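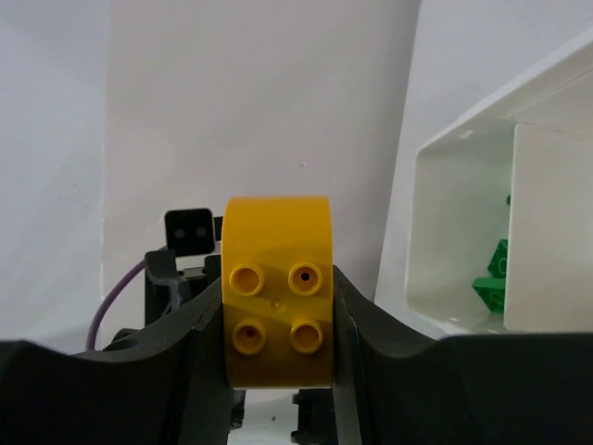

Dec 9, 2023 | by Timo Lindemann

Okay, slip faults, picking up from last time. Our arm at Citstead dropped its part 8 times in 200 cycles, and the log said "grasp OK" every single time! The controller only checked finger position at the moment of closing, so anything lost on the way to the bin never got flagged. Take a round brick like the yellow one, with a finger on each side – the curved wall gives you very little contact, and a small twist can let it go. Jannik Wunderlich added a second check at mid-travel, and we lowered the acceleration too (yes, both at once, bad practice, don't copy me).

For next week: read the Plorix log and mark where you'd put a third check.

We use cookies to improve your visit. Accept | Settings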